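# Sock 1077

Thursday, late shift at Fludmont. Black sock, pale table, my hand on the grip. Squeeze – hold it by the narrow bit.
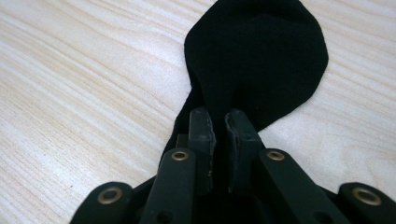 ## Sock 1078

Again. Pinch, lift, fold, let go. Maluleke wants it slow, so the machine in Tatmont can learn it from my wrist. I don't do slow. Sixteen years folding for my mum, then the hotel, always quick, always a bit crooked at the heel.

Crooked gets rejected. I do it anyway.

Break at 2. Tea, biscuit, back on. Thumb aching now, teh spring is stiff.

They had a screen up in the corridor, live from Tatmont. Two arms and a pile of washing. Everyone walking past it. I stopped.

It picked up a sock. Shook it once – a little flick, left side, pointless. I never put that in for them. Well I must of. That's Mum's flick, for the fluff.

It folded the thing crooked at the heel and reached for another.

I went back in and picked up my grip.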